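Flistside kitchen swap is back this spring, and it's bigger

March 30, 2018

Well, the snow piles in the Prudavby parking lot are finally down to gray lumps, so I figure it's time to tell everybody about the Flistside kitchen swap. I went to the planning night on Tuesday and came home with a page of notes and a sack of somebody's extra canning lids, so I'd call that a good evening!

If you missed the fall one in October, the idea is simple. You bring the kitchen stuff you don't use, you take home the kitchen stuff you do, and no money changes hands. Last time 497 people came through the doors of the old Wedurell feed store, and I'm pretty sure most of them were standing in front of me in the coffee line. 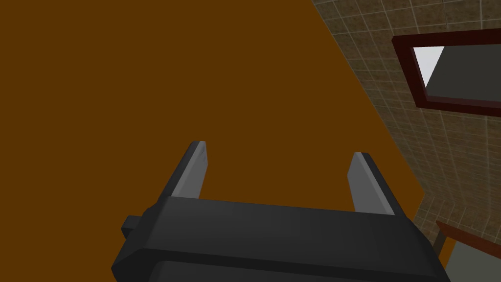
What's different this time

The big news is space. Wedurell is opening up the back half of the building, and that gives us 3200 square feet to spread out in. In the fall we were bumping elbows the whole afternoon (I got a muffin tin in the ribs, no hard feelings), so I'm thrilled. Cookbooks get their own corner, and so do small appliances. If you're bringing anything with a plug, please test it at home first and tape a note on it saying it works. We had a waffle iron in October that smoked up half the room.

Rawashdeh Bakery is doing the food again. They're planning on 500 of those little spinach pies, and I plan to be first in line. Coffee is free, pies are $2 each, and they can only take cash.

There's also going to be a talk on small kitchen fixes – regrouting a few loose tiles, stopping a drippy faucet, getting an old stain out of a countertop. I asked if they'd cover sticky drawers and was told maybe. I have one drawer that hasn't opened all the way since we moved in, so I'll be sitting up front with my hand raised.

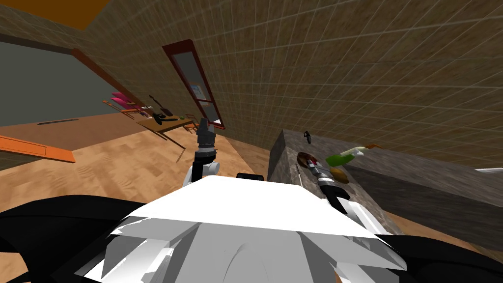 What to bring and what to leave home

Pots, pans, dishes, mixing bowls, baking sheets and good knives are all welcome. Wrap the knives in a dish towel or some cardboard and hand them to the folks at the front table instead of setting them out yourself. Please don't bring opened food, chipped glasses or plastic tubs with no lids. I know, I have a whole cupboard of those too!

Drop-off starts at 8 in the morning and the doors open at 10. You don't have to bring something to take something, but it sure helps if you can. Anything left at 3 gets boxed up for the Prudavby thrift shop.

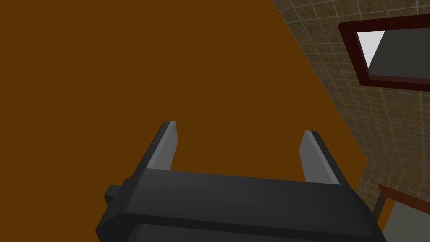
Parking is the one thing that still worries me a little. The Flistside lot fills up fast, so try the gravel one behind the bakery, or walk over if you live close by. We could also use a few more strong backs for setting up tables the night before. Sign-up sheets are by the register at Rawashdeh and on the board at the library, and the date for the swap is printed at the top of both.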